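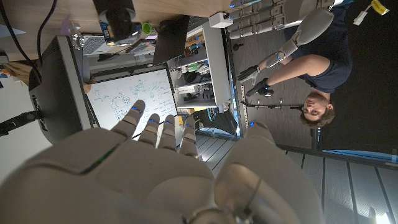 How did we do?

I bought a kettle in September. It boiled water, as kettles do, and I'd have thought no more of it if Grelska, the firm that sold it to me, had been able to leave me alone. First came an email asking how I'd found the website. Then one asking how I'd found the delivery. A fortnight later, they wanted to know how I was finding the kettle, and whether I would recommend it to friends and family on a scale that ran from "not at all likely" to "extremely likely".

I have never recommended a kettle to anyone. I don't know what an extremely likely kettle recommender would be like at a party, and I would rather not sit next to one.

The usual defence of all this is that firms want to listen. I don't believe it. A firm that wanted to listen would have a phone number, and a person at the end of it who could do something. Try finding Grelska's. There's a help page, which sends you to a list of common questions, which sends you back to the help page, where a small box pops up and asks if the help page was helpful.

What the survey really collects is a score, and scores have a life of their own once they get inside a company. The man who fixed my boiler stood in the hall and told me, looking at his boots, that anything under a nine counted against him. I gave him a ten. The boiler was fine, but I would have given him a ten if he had flooded the landing, and I suspect most people would. Somewhere there is a chart that says customers are delighted with boiler repairs. It's a chart of people being decent to a man in their hall.
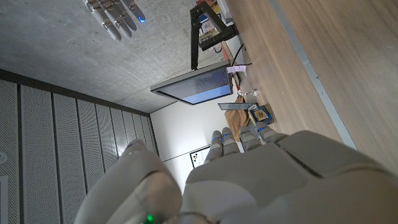 Two pale robotic hands, one of them reaching down in front of grey concrete.

Public bodies have caught the habit too, and there it bothers me more. When Siltport wanted to cut the evening buses, it asked people what they thought. The report boasted of 1,223 replies. You had to read well into it to learn that the form had offered two choices, a cut to the evening service or a cut to the weekend one, and that there was no box for keeping both. The evening buses went. The council now says this was what residents asked for, and in the narrowest sense it has the paperwork.

I'm told this is too harsh, and that some places do change things because of what customers tell them. Fine. The Kamata noodle bar near the station put hooks under the counter for bags after people kept asking. But they asked out loud, to the woman serving, and she had a drill. I can't find a survey anywhere in that story.

Then there are the prizes. The hotel I stayed in at Grornness offered entry to a draw for £500 in return for "a few moments of your time". The few moments ran to page after page, including one on how the lobby had made me feel. It hadn't made me feel anything. It was a lobby. There was no way to say so, and the form wouldn't let me go on until I'd picked a mood, so I told them I had felt "inspired" and somebody may well have ordered more of the same carpet.

Bad answers do real harm, I think, because they look exactly like good ones. Nobody reading the totals can tell the guest who was moved by the carpet from the guest who wanted to get to the end. Silence would be more use to them. If people stop coming back, that's an answer, and it costs the customer no time at all.

So I have stopped filling them in – all of them, even the short ones with the smiling and frowning faces by the airport toilets. I do still write letters when something is wrong. I wrote to Grelska in the spring about the kettle's lid, which had started to stick. I have had no reply about the lid. I have had a message asking me to rate my experience of getting in touch.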